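Listen workshop notebook, tapes and transcripts

14th February
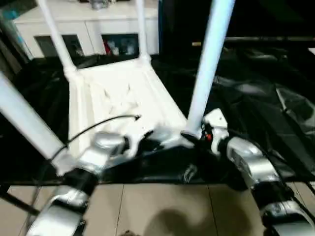
White four-legged stand on a black plastic sheet.

Long day on the Valero tapes and I want to get it down while it's fresh, so apologies in advance to Riet, who has asked me more than once to keep these entries to a page.

Where we are. The full Valero set now comes to 1403 segments, after I split the long interviews at the natural pauses, and 1169 of them have a Spanish transcript that somebody other than the transcriber has checked. The rest are the hard ones: market noise, two people talking over each other, and the tape with the rain on the roof, which I have grown very fond of but which is murder to transcribe. I don't want to send those out to be typed by someone who has never heard the accent. Teun agrees. He would sooner put out a transcript with honest gaps in it than one where a tired person has guessed at the name of somebody's village.

Village names took up most of my morning, as it happens. The woman on tape 4 (we are calling her Doña E. in all the working files, please keep to that) gives her home place by three different names in the one interview. I had been treating this as a mistake, hers or the transcriber's, and had a note in the margin asking which was right. Listening again with headphones and a cup of tea, slowly this time, I think all of them are right. One is the name of the farm, one is the path you take down to the river, and one is what the bus drivers call the stop where she and the children waited the night they left. She moves from one to another depending on who she is talking about. When it's her mother it is always the farm. I have taken my margin note out and kept the names exactly as she says them, with a footnote for each. Anybody doing the English should do the same, and please don't tidy them into a single place for the reader's sake.

Anonymising. We had another go at the rules after lunch. The old rule was to take out every personal name and put in an initial, and it works well enough until you get to a family where half the people share an initial, and then the poor reader is lost. Riet's suggestion is to use kinship words wherever the speaker does ("my eldest", "the one who stayed") and only fall back on initials when there's no other way to tell people apart. I tried it on a few pages and it reads so much better! It is closer to how people talk, too. The trouble is that a kinship word can give somebody away just as surely as a name if the village is small, so it can't be done on autopilot. For now: kinship words first, then Teun reads each one cold and marks anything he thinks a neighbour would recognise.

Ciko. I ran the new version of Ciko over one of the clean tapes to see whether it was worth the bother. On clear speech it gets the timing of the lines nicely and saved me a good deal of clicking. It also cuts out every silence, and it does so without asking, and I was quite cross by the time I worked out what had happened. There is a point where Doña E. stops talking for a long while after she mentions the schoolteacher, and in the automatic version the next sentence just follows on as though she'd been chatting about the weather. I've found the setting (Timing, then the bottom of the list, "trim pauses", untick it). It goes back to being ticked each time you open a new file, so check it every time. I've stuck a note on the monitor as well.

Consent forms. Van Rooij sent back the scanned forms and a friendly covering letter. Most are in order. Some only give permission for "study", and none of us is confident that this covers a public listening page. My own feeling is that it doesn't, and that the people who signed back then had a room with a few students in it in mind, never a website their cousins might come across on a phone. Riet is going to write to the families we still have an address for. Until she hears, those segments stay on the inside drive. I know this makes the spring programme thinner than we promised in December. I can live with that, though I do feel for Teun, who has to explain it at the next partners' meeting.

A small happy thing to finish the afternoon. On the rain tape, near the end, when the interviewer has obviously put the machine down and forgotten it, you can hear two women arguing over how much panela goes in the pot, and one of them laughs so hard she has to sit down (you hear the chair). There's no testimony in it at all by our usual labels, and I very nearly marked it as room noise. I've given it a segment number of its own and a new label, "household". Riet, if you hate the label, change it, but please keep the segment.

For tomorrow:

Second listen to tape 4, side B, Spanish only, no typing.
Send Teun the kinship pages.
Ask Van Rooij whether the originals of the forms have anything written on the back - the scans are fronts only.
Clean the heads on the older deck, it was getting muffled by four o'clock.
Milk.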